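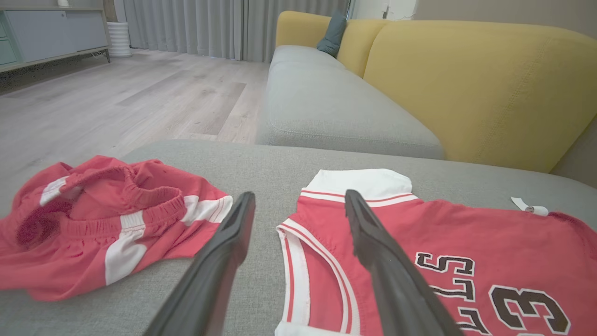

Picking a grasp point on a shirt sounds like the easy part of tonight's material, and I used to teach it that way, in one slide, with a cheerful arrow. I've stopped doing that. Cloth gives your perception code almost nothing to hold on to: no fixed shape, no reliable corners, and a habit of looking like the thing next to it. Take the red jersey and red shorts on the gray seat. If your segmenter leans on color (and a lot of them lean on color more than their authors admit), those two are one red blob with some white in it. The white is what saves you. The collar has its striped trim, the armhole has a white band with pinstripes, and the shorts have side stripes of their own, so there are edges to find if you go looking for them. The catch is that a stripe is an edge *on* the cloth and you want the edge *of* the cloth, and your network doesn't know the difference until somebody teaches it.

# Session notes: grasp selection for garments

November 2023. These go with the second half of the perception block. Bring the Brament install you set up for the homework, and please check that it starts before you get here!

## Where we are in the pipeline

By now you have the Brament stack running with four pieces talking to each other:

1. the camera node, which publishes color and depth
2. the segmenter, which hands out one mask per garment
3. the grasp scorer, tonight's topic
4. the planner, which takes a pose and a finger opening and tries to get there

I'll say it again because it bites people every year. The scorer does **not** check reachability. It will happily hand the planner a beautiful pinch on a collar that the arm can't get to without folding itself in half. The planner rejects it, the scorer proposes the same one again, and you've got yourself a polite infinite loop. There's a `reject_list` for exactly this. Use it.

## What makes a good pinch

For two-finger grasps on cloth I score four things, and I'd like you to start with the same four before you invent your own.

**Thickness.** Collars, waistbands and hems are doubled or stitched. They stand up a bit, they don't slide out as easily, and they usually give you a little bump in depth. A single layer lying flat on a cushion is miserable. You either miss it or pinch the cushion along with it.

**Direction.** Fingers should close across a fold or a band, so the cloth bunches up between them. Closing along it mostly pushes it around. The gathered waistband on those shorts is a nice case to think through: it makes a loose oval loop, so the right closing direction changes all the way around it, and one angle for the whole mask is going to be wrong nearly everywhere.

**Clearance.** How far is the pinch from the next garment? We'll come back to this one, because it's where most of your homework went sideways.

**Usefulness.** What do you want to do next? If you're dropping things in a hamper, any solid pinch will do. If you're folding, picking up a jersey by the middle of the front throws away everything you knew about its layout. You'd have to start over in midair, and I don't wish that on you.

The default weights in `scorer.yaml` are equal. They shouldn't stay equal, but change one at a time or you'll never know what helped.

## Printed letters are a trap (and a gift)

I love team shirts for this class. Big lettering with an outline around it produces gorgeous strong gradients, and an edge-based scorer falls for them every single time. Feed it the jersey up there, with the black 23 outlined in white, and see how long it takes to propose a pinch on the side of the numeral. There's no fold there. There's nothing to grab. It's ink.

The fix we use is boring: require a depth change to back up every color edge. If the color jumps and the depth doesn't, knock the score down. Don't throw the candidate out completely, though, as the depth on thin cloth is noisy and you'll lose real hems too.

Now for the gift part. Print tells you which way the shirt is facing. Lettering that reads upside down from the camera means the collar is toward the bottom of the *shirt's* own "up" direction in your image coordinates only after you rotate, and yes, I had to draw that on the whiteboard twice last year. Work it out with an actual T-shirt on your desk. Put it down, turn it around, write down which way the collar points in image coordinates and which way it points in garment coordinates. Ten minutes of that beats an hour of me waving my arms.

## The two-garment problem

When two items of the same color lie side by side, the masks leak into each other. I ran the course's Hosteo log set through the stock segmenter before writing this up. Out of 1330 views, 1202 came back with the right number of garments, which sounds great until you look at the rest and find that nearly all of them are same-color pairs. So the average is flattering you. Always split your results by situation before you feel good about them.

Things that help, in the order I'd try them:

- Run the segmenter from two viewpoints and keep only the boundaries that show up in both. A shadow in a crumpled fold tends to move or fade when the camera moves. The hem stays put.
- Use gaps. If you can see the seat fabric between two regions, even a sliver of it, trust that over anything the color channel is telling you.
- Grow the clearance margin when the mask confidence is low. You'll lose some perfectly decent candidates and that's fine.
- If all else fails, pick the candidate farthest from the suspicious boundary, lift a little, and look again.

That last one feels like cheating, but it isn't! Moving the cloth and re-observing is a legitimate perception step, and on cloth it's often the cheapest one you have. Just make sure your state machine knows that "lift a little" is a question and hasn't accidentally marked the pick as done. (In the Ackah state machine the flag is called `probe`. It's false by default. Guess how I found out.)

## Watch your own fingers

With a wrist camera, the fingers are in the view all the time, and with long dark ones that's a fair bit of image you can't use. Two things follow.

First, mask them. The Brament camera node takes a static mask for the open position, but the fingers move, so you need one that depends on the opening. I put a script called `make_finger_masks.py` in the shared folder that interpolates between openings. It's ugly and it works.

Second, the region hidden behind a fingertip is *unknown*, and unknown isn't the same as empty. Several of you filled the hole with whatever the neighboring pixels said. With a tip over the collar, that quietly erases a chunk of the best grasp feature on the whole shirt. Mark it as unknown, and if a top candidate sits next to an unknown patch, back off and take another look before committing.

## Lab exercise

Open the Troltberg notebook and load the garment set. There are 900 frames in it, already synced with depth.

1. Run the scorer with default weights and save the top candidate for each frame.
2. Turn on the depth check for color edges. Compare. Keep a few frames where it made things *worse*; I want to see those.
3. Add the finger masks and run it again.
4. Pick one weight, change it, and write a short paragraph on what you expected and what you got. A wrong guess is welcome as long as you wrote it down first.

Hand in the notebook with outputs left in, please. I can't grade a blank plot.

## Reading for next time

The planner chapter in the course pack, up to the section on retries. Skip the derivation in the gray box unless you enjoy that sort of thing. We rewrote the retry section in June, so if your printout talks about "soft failures," you have the old one and should grab the new file from the course page.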